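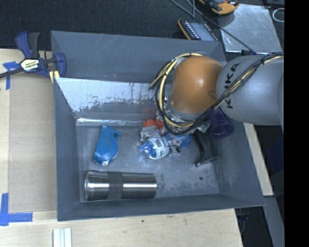
Prolleck busca catadores para su panel de frutos secos y cremas untables

Convocatoria abierta a personas sin experiencia previa

Prolleck, laboratorio de análisis sensorial, abre una convocatoria para incorporar personas a su panel de cata. El trabajo consiste en probar muestras de almendra, avellana, nuez y cacahuete, en grano y en crema, y puntuarlas en una ficha. Las muestras proceden de Nutness, que prepara una gama de cremas sin azúcar añadido, y de otros clientes del laboratorio.

No se piden estudios concretos. Buscamos personas que distingan bien los sabores, que sean constantes y que puedan comprometerse durante todo el periodo del estudio. Quien ya haya participado en paneles de aceite, vino, queso o café puede indicarlo en la solicitud, aunque no da preferencia.

Qué se hace en las sesiones

Cada sesión dura 2 horas, con una pausa a la mitad. Las muestras se sirven en vasos pequeños con un código de tres cifras, sin marca ni procedencia. El catador trabaja en una cabina individual, con agua, manzana y pan sin sal para limpiar el paladar entre una muestra y la siguiente. No se habla durante la cata.

La ficha recoge el aroma, la intensidad del tostado, el amargor, la astringencia, la rancidez y la textura. En las cremas se valora además la facilidad para untar, la sensación grasa y la presencia de grumos. Para cada atributo se marca un punto en una escala continua. Al final hay un espacio para comentarios, que es voluntario.

Antes del estudio hay una fase de formación. En ella se aprende a reconocer los sabores básicos en disolución, a ordenar muestras por intensidad y a identificar los defectos más habituales: rancio, quemado, húmedo, a cartón. La formación la imparte Lenka Procházka, jefa del panel. La asistencia a esta fase es obligatoria y se paga igual que el resto.

Calendario y dedicación

El plazo de solicitud termina el 20 de abril de 2018. Las pruebas de selección se harán en los días siguientes, en grupos reducidos, por la mañana o por la tarde según la disponibilidad que cada persona haya indicado. La formación empieza a continuación y ocupa 4 semanas. Después comienza el estudio propiamente dicho, con el mismo ritmo de sesiones.

El horario de mañana es de 10:30 a 12:30 y el de tarde, de 17:00 a 19:00. Se asigna un turno fijo al inicio. Los cambios de turno se admiten con dos días de antelación y siempre que haya cabina libre. Dos faltas sin avisar suponen la baja del panel.

Compensación

Las personas seleccionadas reciben 600 euros por el estudio completo, formación incluida. El pago se hace por transferencia en dos partes: 145 euros al terminar la formación y el resto al cierre del estudio. Quien se retire durante la formación cobrará las sesiones a las que haya asistido. A estas cantidades se les aplica la retención que corresponda.

La prueba de selección no se paga, pero se reembolsa el billete de transporte público presentando el justificante. No se reembolsa el aparcamiento.

Requisitos

Ser mayor de edad y residir a una distancia razonable del laboratorio.

No tener alergia ni intolerancia a los frutos secos, al cacahuete, al sésamo, a la soja, a la leche o al gluten. Las muestras y el pan de limpieza pueden contener cualquiera de ellos. Este punto se comprueba con un cuestionario firmado.

No estar embarazada ni en periodo de lactancia durante el estudio.

No trabajar, ni convivir con alguien que trabaje, en una empresa de frutos secos, chocolate o cremas untables.

No padecer alteraciones del gusto o del olfato. Un resfriado pasajero no excluye, pero hay que avisar y no acudir a la sesión mientras dure.

Se admiten personas fumadoras, con la condición de no fumar en la hora anterior a la cata. En esa misma hora tampoco se puede tomar café, chicle ni comida. El día de sesión se pide venir sin perfume ni crema de manos con olor. Dentro de las cabinas no se permiten teléfonos.

Cómo presentarse

Hay que rellenar el formulario de solicitud, disponible en la recepción del laboratorio y en la sección de convocatorias de esta página. Se piden nombre, edad, teléfono, turno preferido y una relación breve de hábitos de consumo: qué frutos secos se comen en casa, con qué frecuencia, tostados o crudos, con sal o sin ella. No hace falta enviar currículum ni fotografía.

Los formularios en papel se entregan a Janka Kopecký, en recepción, en horario de oficina. Los recibidos fuera de plazo pasan a la lista de espera para el siguiente panel, que será de cereales de desayuno.

Todas las personas que se presenten recibirán respuesta, también las no seleccionadas. La prueba consta de un ejercicio de sabores básicos, otro de reconocimiento de olores y una prueba triangular con tres muestras de crema de avellana, dos de ellas iguales. Los resultados individuales se comunican a quien los pida.

Protección de datos

Los datos se usan solo para gestionar el panel. Los cuestionarios de salud se guardan aparte y se destruyen al terminar el estudio. Los clientes reciben las puntuaciones agrupadas, sin nombres.

Para dudas sobre las sesiones, preguntar por Lenka Procházka. Para cuestiones de pago y retenciones, por Vlastimil Lukáč, de administración.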